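The Room Above the Bakery

When Sérgio Sequeira moved to Nircombe, his daughter Trutska was in second grade and did not speak to anybody at school for the whole autumn. "At home she was talking like a radio," he told me. "The teacher thought I was describing another child."

We met in his kitchen on a Friday, June 28, 2024, the last day before the school holidays. He made tea two times, because the first pot he forgot.

The school, Wullitz Primary, proposed a reading hour for parents and children together. Sérgio did not want to go. He was afraid of his own accent. "I read slowly, I put the finger under the line," he said. "Then I saw that the children also put the finger under the line, so it was fine."

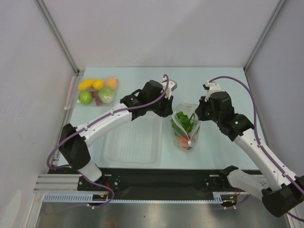
Kavinda Majumder remembers the first evenings differently. In his opinion Sérgio read too fast, and the children asked him to go back to the page with the fox. He also thinks the hour was too late for the small ones, and that half past four would have been better from the beginning.

I asked Sérgio about this and he laughed. "Maybe he is right with the time. With the fox he is wrong."

The reading hour now takes place in a room above the Wanigasekara bakery, and it has a shelf with 900 books. Most of them came from families whose children have grown up. Parents can borrow 2 at once and keep them for 30 days, but Sérgio does not write any letters if somebody is late.

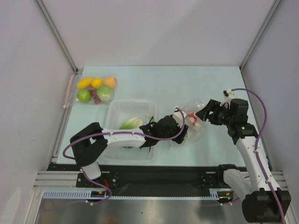

In December his daughter read aloud for the first time, one page, from a book on whales. He was sitting in the back and he did not take a video. "I wanted to, but my hands were busy with the coats," he said. On the way home she asked him if she had been loud enough. He told her yes, although he had heard only the half of it.

She is now finishing fourth grade and prefers to read alone, with the door closed. He still goes to the reading hour on most weeks. Next year the group would like to reach 1,000 books, and for this they need one more shelf, which Sérgio has promised to build during the summer.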